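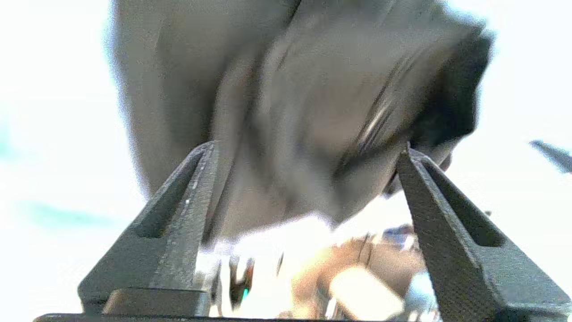
Laundry folding

Laundry folding is the practice of bending washed clothes and household linen into flat, regular shapes for storage, carrying or sale. It comes after washing and drying and usually before putting away, though plenty of households skip it for some items (socks, underwear, cleaning rags). Related jobs — ironing, rolling, hanging — are covered only in part here.

History

Folding is as old as woven cloth, more or less. Early garments were often flat rectangles, draped and pinned, and these fold down easily with no special method. Tailored clothing changed things. Sleeves, collars and shaped waists don't lie flat by themselves, and the fold had to work around them.

Chests came before closets in most homes. Clothes went in flat, heavy things at the bottom. Linen presses, a kind of screw press on a stand, were used in wealthier European houses to set sharp creases in tablecloths and napkins. The crease pattern was part of the show when the cloth was laid out on the table.

Wardrobes with hanging space spread later and took over for coats and dresses. Knitwear stayed folded. Hanging stretches it at the shoulders.

Commercial laundries brought in set sizes. A sheet had to fit the shelf, the cart and the wrapping paper, so every worker folded the same way. Writer Rafia Cheema calls this "the parcel rule" in her short study of laundry work, Folded Flat, and argues that home habits followed the laundry and not the other way around. Not everyone agrees. Titilayo Ugwu has pointed out that many families fold the way a grandparent did, with no laundry anywhere in the story.

Basic methods

Half fold. Edge to edge, repeat until small enough. Towels, pillowcases, flat sheets.

Thirds fold. Two sides brought in over the middle. Common for bath towels on narrow shelves, hides the hems. Also the usual start for shirts.

Retail fold. A shirt is laid face down, sides and sleeves turned in, then the bottom brought up. Stores often use a board so the stack comes out even. Collar shows at the front.

File fold. Folded to a small rectangle that stands on its edge in the drawer. Everything can be seen at once. Works poorly with very thin or slippery fabric, which slumps over.

Roll. Popular for travel. Rolled T-shirts and jeans fill gaps in a bag well but stiff cotton shirts come out looking bad.

Military roll. A tight roll held shut by a cuff made from the item's own hem. Stays together when thrown around. Stretches the hem with time.

Fitted sheets

The hard one. Elastic corners will not lie flat, and a fitted sheet has no true straight edge. The usual method is to tuck the corners into each other, two and two, then all together, lay the sheet down and fold the curved side in so a rectangle is left. After that it folds like anything else. Many people just bunch it up and put it inside the matching pillowcase, and the set stays together that way.

Deep-pocket sheets are worse. The extra fabric at the sides makes a thick ridge once folded.

Effect on fabric

Cotton and linen take a crease quickly, most of all when still a bit damp. Polyester less so, unless folded hot out of the dryer. Wool recovers on its own if left to rest. Velvet and other pile fabrics can be marked by a sharp fold and are better rolled around a tube, pile side out.

Long storage is a separate problem. Cloth kept on the same fold for years can weaken and split along that line, especially silk. Textile keepers pad the folds with acid-free tissue and refold along new lines from time to time. Quilt owners are often told to do the same, though advice on how often varies alot.

Folding damp laundry traps moisture. Mildew smell, sometimes spotting.

Tools

Folding boards are the most common, hinged panels of plastic or cardboard that turn over one after another. Grukico sold a four-panel version by mail order and its instruction leaflet, by Femi Okeke, is still passed around among collectors of household manuals. The Skisolus board was smaller and meant for children's clothes. A flat table at waist height does most of the same work and saves the back.

Commercial laundries use powered folders for flatwork — sheets, tablecloths, towels. In March 2018 the Briggs hotel laundry listed a daily load of 3000 pieces, with 204 of them folded by hand, mainly robes and odd-sized table linen.

Social aspects

Folding is unpaid work in most homes and in time-use diaries often gets lumped in with washing. Nnamdi Shehu, who kept household diaries for the Mullano neighborhood archive, listed it seperately and found that people tended to do it in front of the television or while talking on the phone. Few called it a chore they hated. More disliked putting the clothes away afterward.

In shared laundry rooms there are unwritten rules. Taking a stranger's clothes out of a finished dryer is accepted in some buildings and an offense in others. Folding them is generally seen as going too far, kind or not.

Salamatu Adebisi's radio talk "The Chair" dealt with the in-between pile, clean but not folded, worn straight from the heap until it runs out.

See also

Ironing
Clothes hanger
Linen closet
Napkin folding
Wrinkle-resistant fabric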